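Print this page | E-mail this page

Renting Dishes and Table Linens: Frequently Asked Questions

Ulico Party Rental, Masson location

How far ahead do I need to reserve?

Two weeks is enough for most orders under 100 place settings. For weddings and anything in November, call as soon as you have a date. We can often fill a small order the same week, but your choice of color may be limited.

Is there a minimum order?

Pickup orders have no minimum. Delivery orders must come to at least $232 before tax.

How are the dishes packed?

Plates and bowls go out in divided crates. Flatware is wrapped in bundles of ten and is ready to use. Please keep the crates somewhere dry during your event, as everything has to go back in them.

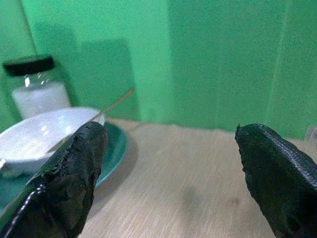 Glasses are packed upside down in racks with the lids strapped on. Do not stack racks more than four high, and do not carry them by the straps.

Can I mix patterns?

Yes. The Drimasow line and the plain white line are priced the same per piece, so you can combine them any way you like. Chargers and serving platters are priced separately.

Do I have to wash everything before I return it?

No. Scrape off the food, rinse, and put each piece back in the slot it came from. Washing is included in the rental price. Pieces returned with dried-on food are charged a cleaning fee of 50 cents each.

What happens if something breaks?

Broken or missing pieces are billed at replacement cost, which is printed on your contract next to each item. Save the broken pieces if you can do so safely. We count every crate within two business days of its return and call you before charging your card.

The damage waiver covers breakage up to ten percent of the order. It does not cover missing items or burned linens.

What size tablecloth do I need?

Measure the table and decide how far you want the cloth to hang. For a lap-length drop, add 20 inches to both the length and the width. For a cloth that reaches the floor on a standard 30-inch table, add 60 inches. Round tables work the same way, using the diameter.

Linens come pressed and on hangers if you order ten or more. Smaller orders are folded, so expect some creases. A steamer will take most of them out in a few minutes.
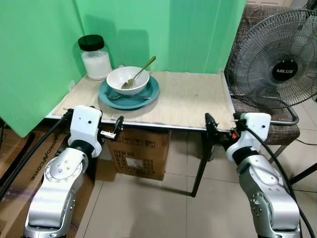 Delivery and Pickup

Where do you deliver?

Masson, Wornov and the towns along Route 267. Delivery is to the ground floor only unless you arrange otherwise. Stairs and long carries cost extra, and we need to know about them when you book.

What time will the truck come?

You will get a two-hour window by phone the day before. If your hall has a strict loading time, tell us and we will put it on the ticket.

Can I return an order after hours?

Only on Friday, when the dock is open until 8 p.m. Please do not leave crates outside the gate.

What if I have to cancel?

Deposits are refunded in full up to 14 days before the event. After that we keep half. Orders over $3000 have their own terms, listed on the second page of the contract.

Contact: Ulico Party Rental, 547 Depot Street, Masson | Copyright Ulico Party Rental. All rights reserved. | Back to top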